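Zedach Opens Home Storage Workroom in Trotport

TROTPORT, Jan 31, 2021 - Zedach, a home organizing service, has opened a workroom in Trotport where residents can try out shelving and baskets before they buy anything for their own homes. Visits are free and can be booked for small households through August.

The workroom is set up like an ordinary lived-in room, with a window, a sill and the kind of clutter most people have near a favorite chair. Visitors are asked to bring a bag of their own things, such as mail, magazines, cables or children's books, and spend an hour finding places for them with a member of the staff.

"People tend to buy the containers first and then go home and find that nothing fits," said Roos Vermeulen, who manages the workroom. "We would like them to bring their magazines and see how tall the basket has to be."

Reading material is the most common request, according to Vermeulen. For this the workroom uses a beige rope basket with a dark gray rim, deep enough to hold magazines upright, kept close to the window.

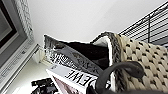
Shelving for Small Rooms

The second part of a visit covers open shelving. Zedach works mainly with black wire racks, which it recommends for closets, laundry corners and narrow hallways. Staff show visitors how to set the shelf heights and how to decide what goes on each level.

Zedach advises customers to fill one shelf at a time, beginning with the things they use every week, and to leave the top shelf clear until the rest has been in use for a month.

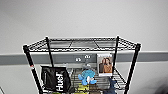
Bags and baskets can share a shelf if there is space to pull each one out without moving its neighbor. Heavy items should go low. Customers who rent can take a freestanding rack with them when they move, and no holes in the wall are needed.

The workroom was fitted out with Hevetti, a local furniture shop, and Mfaume, which supplies the baskets. Zedach has worked in more than 2,000 homes in the region and has a staff of 20. Three of them will be based at the workroom.

Each visit is limited to 3 people from the same household. Items brought in go home with their owners at the end of the hour, along with a printed sheet of measurements for the shelves and baskets they tried.

Appointments can be made by phone or through the Zedach website. Walk-in visits are not available at this time.

Media contact: Roos Vermeulen, Zedach, Trotport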